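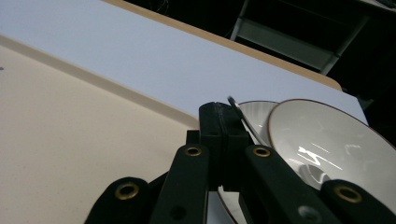
# Finding the Optimum Time: A Study of the Rundport Hunter Pace

Soledad Ulloa and Hussam Saab
Equine Science project, final report, 16 May 2023
Advisor: Celeste Urrutia

## What we wanted to know

A hunter pace is a ride over open country in pairs or small teams, and the winner is the team that comes closest to a secret "optimum time." The time is supposed to match the pace of a good day behind hounds: brisk over the grass, steady through the woods, a walk where the footing asks for one. Go too fast and you lose. Go too slow and you lose as well. We both love this about it, since a sensible rider on a sensible horse has a real chance against somebody on a retired racehorse!

The optimum time has to come from somewhere, though. At Rundport it has always come from Mervyn Bellamy, who rides the course on his own mare the day before and writes down how long it took him. Teams grumble every year that the time is too quick. Our question was whether one horse and one rider can set a fair time for everybody, or whether a time built up from the ground itself would do better.

## The course

The Rundport course starts in the hayfield below the old dairy, follows the creek, climbs through hardwoods to a ridge called Plernus, and comes home across the cow pastures. Most of the fences are logs and coops with a way around for anyone who doesn't want to jump. We split the route into sections by footing and slope:

- **Hayfield and creek:** flat turf, soft near the water
- **Lower woods:** narrow dirt track with roots
- **Plernus climb:** steep, stony in places
- **Ridge:** old logging road, good going
- **Pastures:** rolling grass, most of the jumps, gates

The gates turned out to matter far more than we guessed, and we'll come back to them.

## How we did it

In January we walked every section with a measuring wheel, which was cold and muddy and one of the best days of the whole project. (The wheel picks up clay. Scrape it often, or your circumference changes and so does your distance.) The ridge section came out at 1,800 yards, a good bit longer than the figure on the club map. We measured it again in the other direction and got a very close match, so we used ours.

After that we needed riders. Pascual Fuentealba let us put a notice up in his boarding barn, and we ended up with 22 horse and rider pairs, from a large pony to a draft cross named Sjögren who became everybody's favorite. Each pair rode the course on a separate outing at what they considered a fair hunting pace. We gave no target. Hussam stood at the bottom of the climb and Soledad at the far end of the ridge, both with stopwatches, and helpers took the start and finish.

We wrote down the time for each section, the horse's breed and age, whether the pair jumped or went around, and anything odd that happened. By the end we had 301 notes and split times on cards, all of which had to be typed up, and some of which had been rained on.

## What we found

**The woods even everybody out.** On the narrow track there was very little difference between the quickest pairs and the slowest. You trot where you can and walk where you must, and a fast horse has nowhere to be fast.

**The ridge spreads them.** This is where the long-striding horses made up their time. Bellamy's mare, whom he kindly rode for us as one of our pairs, was quicker on the ridge than nearly all the others. She's a lovely galloping sort, and we think she explains a lot of the grumbling.

**Gates are slow, and they are slow for everyone.** Riders who could open and shut a gate from the saddle lost little. Riders who had to get off lost a lot, mostly in finding something to get back on from. Sjögren's rider led him along the fence looking for a rock, and her card for that section says only "tall horse."

**Jumping saved less than we thought.** Pairs who jumped the coops often spent the gain on pulling up and reorganizing afterward, especially on the downhill side of the pastures.

## A time from the ground

For each section we took the middle time of all our pairs and added them together, with a separate allowance for the gates. The total was longer than Bellamy's time. When we went back over our own riders' results, more of them finished close to our time than to his.

He took this very well. He said the pace he was taught to call a hunting pace belonged to a different kind of country and a different kind of field, and he asked for a copy of our section sheet.

## Problems

Our pairs all came from barns near Rundport, so many of them knew the course. A team shipping in for the first time would likely be slower in the woods. We also had no really wet day, and the creek section would ride very differently in one. Riders went out alone or with one companion, where on the day itself there are other teams ahead and behind, and horses notice that!

A few split times had to be thrown out. On one outing Hussam's stopwatch had been stopped in his pocket, and a card from the Plernus climb was chewed.

## What comes next

The Skorkska pace is held over hillier ground with hardly any gates, and the organizers there have said we can walk the course and try the same method. We'd like to add a wet-weather version of each section time, so that whoever runs the event can choose on the morning. We would also like to test two ways of timing the gates: a fixed allowance, or stopping the clock at each one, as some clubs do with a hold box.

Our section sheet and the blank cards are in the tack room binder at Pascual's barn. Please put the pencil back.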